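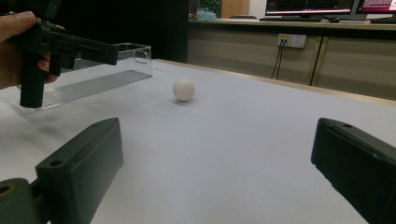

Family History from Parish Records
Session 4: Two people, one name

Students often find several baptisms that could fit one ancestor. The Rarden registers list 643 baptisms, 16 of them under the surname Trenell. Before choosing an entry, you should:

1. Note every candidate — including those with variant spellings.
2. Check the burial register for children who died young.
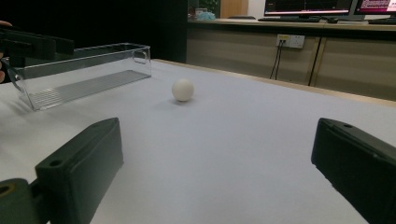 3. Compare witnesses at marriages with known relatives.

Preparation for Session 5
Read the Oyelaran case study and bring one disputed entry from your own research. Queries should be sent to the tutor, Teófilo Restrepo.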